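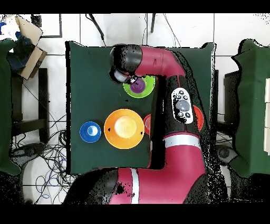 Reference > Household > Kitchen and Table > Plastic Tableware

Plastic tableware

Last revised in December by Wendy Blackburn

Plastic tableware is the general name for plates, bowls, cups and serving dishes moulded from plastic and meant to be washed and used again. It is found in homes, nurseries, school dining halls, caravans and picnic baskets. Disposable tableware, which is thinner and meant for a single meal, is usually treated as a separate subject.

Materials

Most reusable pieces sold today are made of polypropylene, a light and slightly flexible plastic that copes well with dropping. Older sets, and many of the heavier ones still on sale, are made of melamine, which is harder and more like china to the touch but can chip or crack. Melamine should not be put in a microwave oven. Polypropylene often can be, and the maker's mark underneath normally says so. Polystyrene and acrylic are used for clear cups and tumblers. They scratch easily and become cloudy with repeated washing.

Manufacture

Polypropylene pieces are made by injection moulding. Pellets of plastic are melted with a colouring agent and forced into a steel mould, which is cooled before the piece is pushed out. The point where the plastic entered can often be found as a small raised spot in the middle of the base. Melamine is pressed from powder under heat, and the rough edge left by the press is then ground away.

Colour

Bright single colours have been common from the beginning, partly because plain white plastic shows stains from tea, tomato and turmeric. Sets are sold either in one colour throughout or in mixed colours, so that each person at the table can keep to their own. The Akanda range, sold by mail order, was an early mixed set and came with a card on which the family could write a name beside each colour. The later Mikonis catalogue listed 54 pieces, all of which could be bought singly. Buyers were told to expect small differences in shade between batches.

Common shapes

Plates are usually made with a raised rim, which stiffens them and keeps food from sliding off. Bowls fall into two broad groups: shallow ones for salad, crisps and fruit, and deeper ones for soup, cereal or mixing. Many stand on a foot, a low ring or base that lifts the bottom clear of the table. Cups may be straight-sided, but most taper towards the base so that they can be stacked. Ribs or ridges are sometimes moulded into the wall of a cup to give a better grip and to stop two cups from sticking together.

Stacking and nesting
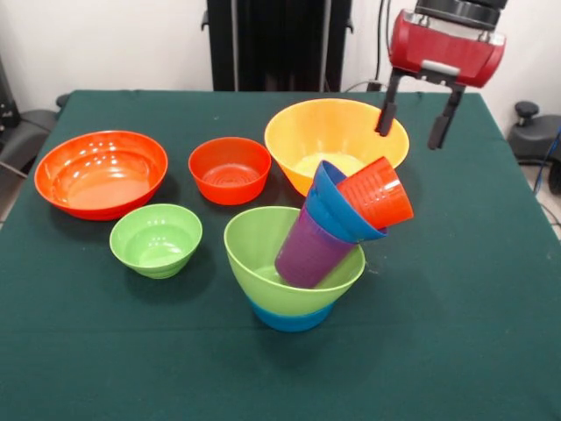 Nesting is the practice of placing one piece inside another to save cupboard space, and it works best when the pieces have the same taper. Bowls with sloping sides will often nest even when they come from different sizes or sets, although the upper one may stand well proud of the lower. The lime green bowl resting in a blue one is a case of this, with the lower part of the blue bowl still showing beneath it. Cups put together loosely behave less well. The purple, blue and orange-red cups lean out at a slant, each tipped more steeply than the last, and have ended up against the front of the yellow bowl. A stack of this kind takes up more room than the same cups pushed squarely together, and is easily knocked.

Pieces that have been nested while damp may grip each other tightly. Standing the lower one in warm water for a few minutes is the usual remedy — twisting or prising with a knife marks the surface.

Care

Reusable plastic can be washed by hand or, where marked, on the top rack of a dishwasher. Scouring pads dull the finish. Grease clings to plastic more than to glazed china and may need a second wash. Light staining can be reduced with a paste of bicarbonate of soda and water, left on for an hour and rinsed off. Pieces that are cracked or deeply scored are best thrown away.

Collecting

There is a modest trade in older sets. The Plandico picnic service, made in 7 colours, is the one most often asked for, and complete boxes are scarce. A private checklist of Plandico and Trurnik tableware runs to 1,171 entries, of which 941 have been matched to a surviving piece. Trurnik bowls are seldom marked and are usually identified by the shape of the foot.

Related articles
Melamine
Mixing bowl
Nesting tables
Picnic hamper
Tablecloth
Tumbler (drinking vessel)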